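Rillia: Neues Wartungsschema für die Handgreifer am Standort Bragança

Der Greiferhersteller Plustel hat am Standort Bragança die Instandhaltung der handgeführten Zweifingergreifer aus dem Projekt Rillia umgestellt. Seit Januar werden Griffpads, Gelenke und Kamerahalterung nach festen Zykluszahlen geprüft. Zuvor galt ein Monatsintervall, das bei stark genutzten Einheiten regelmäßig zu spät kam. Betroffen sind die Greifer für textile Objekte, also Decken, Kissen und Kleidung.

Auslöser war die Auswertung von 251 Wartungsprotokollen. In 132 davon war Verschleiß an den Pads der einzige Befund, überwiegend abgeflachte Textur an der Vorderkante. Mit abnehmender Textur rutscht gesteppter Stoff früher durch, und die Bediener gleichen das mit höherer Schließkraft aus. Das belastet wiederum die Gelenkschrauben. Die Pads werden deshalb jetzt nach 2.000 Schließzyklen getauscht, unabhängig vom Sichtbefund.

Die Funktionsprüfung nach dem Tausch findet in möblierten Wohnräumen statt, mit Bettzeug in wechselnder Lage. Geprüft wird am Rand einer zusammengelegten Steppdecke, wo das Pad flächig anliegen soll. Eine gemusterte Unterlage ist zulässig, da die Kamera ohnehin mit unruhigen Hintergründen zurechtkommen muss.
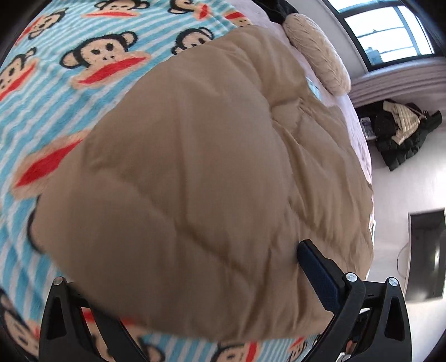
Ablauf der Wartung

Die Arbeiten sind in vier Schritte gegliedert und werden am Tisch ausgeführt:

1. Finger vollständig öffnen und Faserreste aus den Gelenken entfernen. Druckluft ist nicht zugelassen, sie treibt Flusen in die Lagerstellen.

2. Pad abziehen, Klebefläche entfetten, neues Pad bündig zur Fingerspitze ansetzen und andrücken. Vor der ersten Belastung ruht der Greifer über Nacht.

3. Gelenkschrauben mit dem Drehmomentschlüssel nachziehen. Markierungslack erst nach der Leerlaufprüfung auftragen.

4. Kamerahalterung auf Spiel prüfen. Beide Finger müssen am unteren Bildrand sichtbar sein - bei Abweichungen wird die Halterung neu ausgerichtet und die Kalibrierung wiederholt.

Ersatzteile

Die Pads liefert Tremard, zunächst 798 Stück in zwei Chargen. Die erste ist in Bragança eingelagert. Pads aus älteren Beständen dürfen aufgebraucht werden, allerdings nur paarweise; eine Mischbestückung führt zu ungleicher Reibung und schiefem Einzug des Stoffs.

Das Zählwerk für die Schließzyklen wird mit der nächsten Firmware nachgerüstet. Bis dahin tragen die Bediener die Werte von Hand in das Begleitblatt ein, jeweils donnerstags zum Schichtende.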